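# Why wood has lines in it

Look closely at a wooden table, a ruler or a door and you will probably find lines. Some run straight from one end to the other. Others bend, wave or make loops. The pattern they make is called the grain, and it comes from the way a tree grows.

## How a tree gets wider

A tree grows in two ways. The tips of its branches and roots get longer, and its trunk gets wider. The widening happens in a thin layer just under the bark called the cambium. Each year the cambium makes new wood on its inner side and new bark on its outer side.

In places with warm and cold seasons, the new wood is not the same all year. In spring the tree has plenty of water and grows quickly, and the wood it makes then is usually paler. By August growth is slower and the wood is often darker and more tightly packed. In winter the trunk stops growing. The next spring it starts again with pale wood.

One light band and one dark band together make one year. If you look at a tree stump you can see these bands as rings. A stump in the forest at Vostholm has 96 rings, so the tree was 96 years old at the height where it was cut.

## From rings to lines

A ring is round, so why are the marks on a table long?

Think of a trunk as a set of tubes, one inside another. If you cut across the tubes, you see circles. If you cut along them, you see long lines. Most planks are cut along the trunk, so most planks have long lines.

Trees are not perfect tubes, though. A trunk may lean, bend or be thicker on one side. When the saw goes straight through a part that curves, the lines come out wavy.
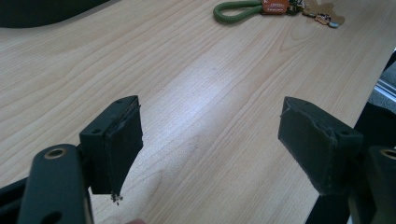

*Long, wavy grain lines on a light wooden tabletop.*

The direction of the cut matters too. If the saw passes through the middle of the trunk, the lines are close together and nearly straight. If it passes nearer the outside, they are wider apart and can look like tall arches. Two planks from the same tree can look quite different.

## What about knots?

A knot is a round or oval mark, often brown. It shows where a branch joined the trunk. As the trunk got wider it grew around the bottom of the branch, and the grain had to bend to get past.

## Light wood and dark wood

Birch and maple are pale. Walnut is brown, and ebony can be almost black. The colour comes partly from substances the tree stores in the older wood at its centre, which is called heartwood. The younger wood outside it is called sapwood and carries water up to the leaves.

## Try it yourself

You will need a sheet of thin paper, a wax crayon with the wrapper taken off, and a piece of bare, rough wood.

1. Lay the paper on the wood.
2. Hold it still with one hand.
3. Rub the side of the crayon gently over the paper.

The raised parts of the grain will show up as darker lines. Very smooth or varnished wood does not work well. Ask a grown-up before you use the furniture.

## Words to know

**Bark:** the outer covering of a tree.

**Cambium:** the thin layer where new wood and bark are made.

**Grain:** the direction and pattern of the fibres in wood.

**Heartwood:** the older wood in the middle of a trunk.

**Sapwood:** the younger wood that carries water.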